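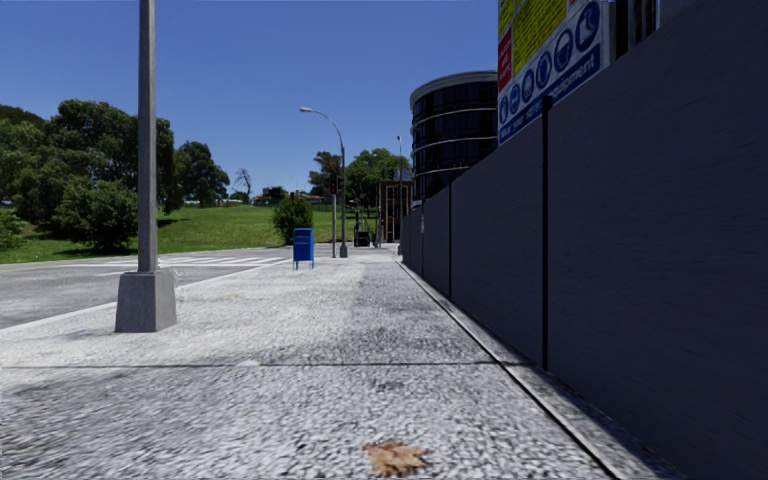
Folie 1: Simulierter Gehweg entlang eines Bauzauns, Blick Richtung Bürogebäude

Sprechernotizen: Beschaffung und Budget für Gehwegroboter, Planungsstand 22. Mai 2018

Folie 1, Einstieg
Kurz halten. Das Bild stehen lassen, während der Umfang genannt wird: Beschaffung von Lieferfahrzeugen für den Gehweg am Standort Pramthorpe, dazu die Simulationsumgebung, in der die Fahrsoftware vor der Abnahme geprüft wird. Der Vortrag behandelt Kosten und Reihenfolge. Zur Regelungstechnik nur auf Nachfrage.
Auf die Geometrie hinweisen: links Bordkante und Fahrbahn, rechts durchgehende Wand, dazwischen ein Mast mit Betonsockel. Solche Engstellen bestimmen die Fahrzeugbreite und damit die Auswahl der Plattform. Auch die Fuge quer zum Weg und die schmale Rinne rechts erwähnen, beide kommen bei den Rädern wieder vor.

Folie 2, Bedarf
Erste Ausbaustufe: 2 Fahrzeuge, eine Ladestation, ein Leitplatz. Kein Ersatzfahrzeug in Stufe eins. Bei Ausfall wird manuell zugestellt, die Mehrkosten trägt der laufende Betrieb.
Strecke: 2319 Meter je Umlauf, überwiegend Beton und Asphalt, keine Treppen. Zwei Fahrbahnquerungen, beide mit Signalanlage. Längsneigung liegt innerhalb der Angaben beider Anbieter. Querneigung im nördlichen Abschnitt noch nicht vermessen, im Plan als offen führen.

Folie 3, Plattformvergleich
Zwei Angebote liegen vor, Kekus und Mrema.
Kekus: vier Räder, schmaler Aufbau, Akku ohne Werkzeug wechselbar. Wartungsvertrag optional. Schnittstelle zur Simulation im Lieferumfang.
Mrema: sechs Räder, höhere Nutzlast, Akku fest verbaut. Wartungsvertrag verpflichtend im ersten Jahr. Simulationsmodell nur gegen Aufpreis und ohne Quelldateien.
Beim Kekus ist der Raddurchmesser kleiner. Schmale Längsrinnen sind deshalb in der Abnahme gesondert zu fahren, im spitzen Winkel und mit voller Zuladung. Der Anbieter hat dazu bisher keine Messwerte vorgelegt. Nachfrage ist seit März offen.

Folie 4, Simulation als Kostenposition
Im ersten Entwurf fehlte diese Position vollständig. Sie umfasst Rechner mit zwei Grafikkarten, Lizenzen, Aufbau der Szenen und laufende Pflege. Den größten Anteil hat der Szenenaufbau.
Rückbezug auf Folie 1. Die Betonfläche hat vorn eine grobe Körnung, die nach hinten feiner und heller wird. Auf der Fläche liegt ein einzelnes trockenes Blatt. Für die Hinderniserkennung muss festgelegt sein, dass ein solches Objekt überfahren werden darf. Diese Festlegung gehört ins Lastenheft. Falls der Auftragnehmer sie erst in der Abnahme trifft, wird sie als Änderung berechnet.
Die Szene enthält klaren Himmel und eine leere Fahrbahn. Regen, Dunkelheit und Fußgängerverkehr sind als getrennte Varianten zu bestellen. Je Variante ein Festpreis, keine Abrechnung nach Stunden.
Umfang der Abnahme: 1000 simulierte Durchläufe je Softwarestand, danach 116 reale Umläufe mit Begleitperson. Abbruchkriterien stehen im Anhang zum Lastenheft.

Folie 5, Posten, die häufig fehlen
Bauliche Arbeiten am Ladeplatz einschließlich Fundament und Stromanschluss. Mobilfunkverträge für Fahrzeuge und Leitplatz. Versicherung. Schulung der Begleitpersonen. Ersatzräder und Sensorabdeckungen. Aktualisierung der Karte, sobald sich eine Baustelle verschiebt: Mit dem Rückbau eines Bauzauns fällt eine lange, gleichmäßige Bezugsfläche für die Lokalisierung weg. Kartenpflege daher als jährlichen Betrag ansetzen und nicht unter Investition buchen.

Folie 6, Reihenfolge
Zuerst Vermessung der Strecke, dann Lastenheft, dann Bestellung der Simulation. Die Fahrzeuge werden erst nach bestandenem Simulationslauf abgerufen. Beide Anbieter akzeptieren einen Rahmenvertrag mit getrenntem Abruf, Mrema allerdings mit kürzerer Preisbindung.
Clernstead als zweiter Standort ist im Rahmenvertrag als Option enthalten. Keine Zusage zum Termin machen. Die Szenen aus Pramthorpe lassen sich dort nur teilweise verwenden, vor allem Mastmodelle, Bordkanten und Oberflächen.

Folie 7, Entscheidungsbedarf
Freigabe der Mittel für Vermessung und Simulation. Entscheidung über den Wartungsvertrag bei Kekus. Benennung einer Stelle, die Änderungen am Lastenheft genehmigt.
Bei Fragen nach Einsparungen auf die Tabelle im Anhang verweisen, Spalte »ohne Leitplatz«. Diese Variante setzt eine Begleitperson bei jedem Umlauf voraus.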